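Section 6. Running the Plate Station on an Open Day

This is the station visitors remember. A plate, a rack and a taped table are easy to understand from across a room, and people of every age stop to watch. The steps below are written for a Privon arm set up as in section 2, with the wrist camera and the head camera both feeding the visitor screen.

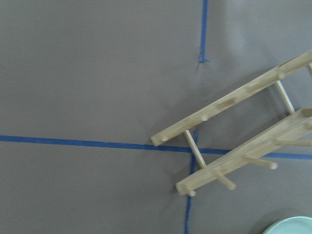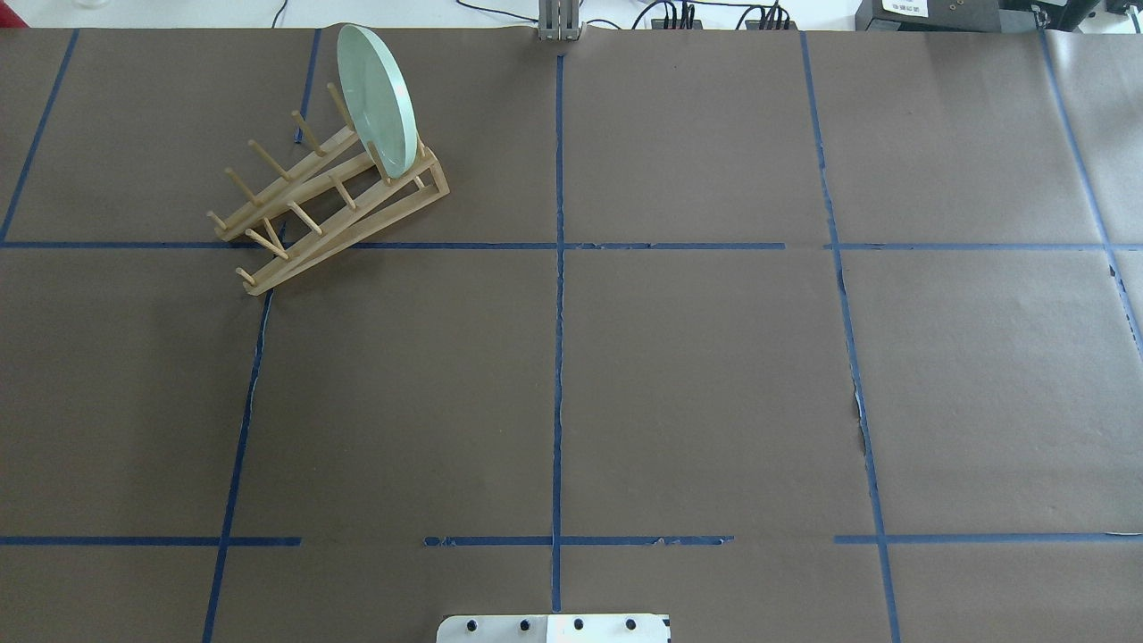 Figure 6-1. The dish rack and the mint-green plate at the taped table, wrist camera first, head camera second.

Before the doors open

1. Turn on the controller and let it finish its self-check. Do not move the arm by hand while the status light is blinking.

2. Press down any tape that has lifted. Torn ends are fine for a demonstration, but a loose end can catch on a finger.

3. Set the rack at an angle to the grid. Visitors love seeing that it doesn't have to be lined up with anything!

4. Open the visitor screen and select Two Views. The wrist view should appear on the left and the head view on the right. If they are swapped, choose Swap from the View menu.

5. Run the plate routine once with the speed set to Slow. Watch the whole thing from the stop button, not from the screen.

NOTE: The grid is for people. It gives you and your guests an easy way to talk about where the rack is ("one square over, please"). The arm finds the rack from the camera views and does not read the tape.

During a demonstration

6. Ask everyone to stand behind the floor line. Small children go to the front, with an adult next to them.

7. Start the routine and let it play through once before you say much. Then run it again and talk over it. Point out the moment when the pegs fill the wrist view – this is usually when the questions start.

8. Pause the arm, wait for the steady light, and invite one guest to turn the rack a little. Ask the guest to step back before you press Resume.

9. If the arm misses a slot, let it try again. A second try is a great chance to talk about how it corrects itself, and groups tend to cheer for it.

CAUTION: Never let a guest reach over the table while the arm is live, even to save a falling plate. Press Stop first.

CAUTION: Keep cups and water bottles off the table and away from the power strip.

Timing

One full routine with talk takes roughly 7 minutes. At the Drernbridge open day we ran it back to back all morning and the arm needed a short rest after every sixth group, so plan a break there. Steinbach and Ostley both used the shorter script in Appendix C and were very happy with it.

If the routine stops with code 4000

The head camera has lost the rack, most often after a guest has turned it too far. Turn it back toward its starting angle, press Clear, then Resume. If the code returns, go to section 7.

Closing down

10. Send the arm to Park and wait for the steady light before you switch off the controller.

11. Write down the guests' questions in the station log. Rosemarie Wegener reads them all and has built two new routines from them since March.

Section last revised 28 July 2025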